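Two arm setup freezes halfway through a handover, planner says everything is fine

Posted in: Motion planning and control
Tags: dual arm, collision checking, point cloud, timeouts
Viewed 448 times

Ryszard Jasińska

Hi all, long time reader, second time posting. I've got two arms running off one PC and I'm using the Stendow planner with the Pelkonen driver for both of them. Each arm is fine by itself. I can send either one all over the kitchen counter and it does what I ask, nice and smooth, no complaints.

The trouble starts when I plan for both arms as one group. The plan comes back valid, usually in well under a second, and the arms start moving together like they should. Then somewhere in the middle of the trajectory they both just stop. No fault light, no e-stop, the joints hold position. The log gives me this and nothing else:

execution monitor: path invalidated, holding

If I hit replan it finds a new path right away and maybe gets a bit further, and then the same thing again. On a bad run I've clicked replan eight or nine times to get through a motion that should take a few seconds. It's driving me up the wall.

What I've tried so far:
Slowing everything down to half speed (worse, if anything)
Swapping the left and right arm in the config, no difference
Turning the execution monitor off. It runs straight through with no stopping, but I'm not leaving it like that with two arms this close together
Updating the Pelkonen driver to the March release

The collision world is a mix. The counter, the back wall and the sink are boxes I measured and typed in by hand, and everything else comes from the depth camera at the head as a voxel map. Voxels are set at 23 mm. The map updates while the arms move. I do have the self filter on, the one that's supposed to cut the robot out of its own point cloud, and I loaded the gripper meshes for both sides.

The head camera's view of the work area, with the sink between the arms and a sheet of bubble wrap over the boxy thing in front of it:

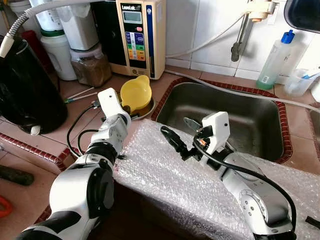

Enthorpe asked whether the map had been saved at the moment of a stop, and said that any guess made without one would be just a guess. Fair enough, so I went and did that. I dumped the voxel map on six stops in a row and opened them up next to the planned path. In four of them there's a clump of occupied cells hanging in the air right by the right wrist, and in the other two there's a sort of fuzzy hill over the bubble wrap that's a lot taller than the real thing. Neither of those is there in the map from when the plan was made. So I guess my real question is, do I fix the map or do I tell the monitor to calm down? And why would it only show up with both arms?

Edit: somebody messaged me about CPU load. It sits at 68 percent with both arms going, so I don't think it's that.

Skincombe

increase the padding

Enthorpe

Thanks for doing the dumps, that makes it so much easier! I think you've got two separate problems and they happen to give you the same log line, which is really annoying of them.

First the clump by the wrist. Your self filter only knows about links that are in the robot model. You've got loose cables looping off both arms out by the wrist and gripper, and I'd bet good money they're not in the model (they never are, mine weren't either). So the camera sees a cable, the filter doesn't know it belongs to the robot, and it goes in the map as an obstacle. Then the wrist turns, the cable swings, and the next check finds the arm sitting inside a thing that "appeared" next to it. With one arm you may get away with it if the cable mostly hides behind the forearm from where the camera is. With two, the left arm has to pass near the right arm's cable, and now there's a path through those cells.

What I did was add a fat capsule to the wrist link, used for filtering only. Stendow lets you give a link a separate filter shape from its collision shape, look for filter_geometry in the robot file. Make it big enough to swallow the cable at the worst wrist angle. Please don't put it in the collision shape too or you won't be able to get the grippers near each other at all.

Second, the hill. Clear plastic is horrible for depth cameras, and bubble wrap is clear plastic with a few thousand little lenses on it. You'll get shiny spots, holes, and points floating well above the surface, and they change every time an arm moves and the light shifts. No filter setting is going to make that good. Either take it off while you test, or put a hand-made box around that whole object like you did for the sink and mask the camera points inside a slightly bigger box. I'd do the second one, because you'll meet plastic again sooner or later. The steel sink can do the same kind of thing, so check your mask covers the inside of it.

And then the half speed thing makes sense too. Slower motion means more map updates during the same path, so more chances for a junk cell to land on it.

As for the monitor, leave it on, but look at how many bad checks it wants before it holds. If I remember right the default is one. I run mine at three, with a check every 400 ms, and at the speeds I use I'm comfortable with that. You have to work out for yourself how far your arms travel in that time, and if it's more than the gap you keep between them, don't do it.

Oh, and about increasing the padding: if that means the collision padding it'll make this worse. Filter padding would help some with the cables.

Skincombe

meant the filter padding, sorry, was on my phone

Ryszard Jasińska

Okay, the capsule made a huge difference! I put one on each wrist and ran the same handover motion all afternoon, and the wrist clump hasn't come back in any of the dumps. I still get a stop now and then from the hill. I typed in the box for it but I haven't worked out how to mask the camera points yet. The docs mention a region file, but the sample they link to gives me a parse error on line two. If anyone has one that loads, could you paste it here?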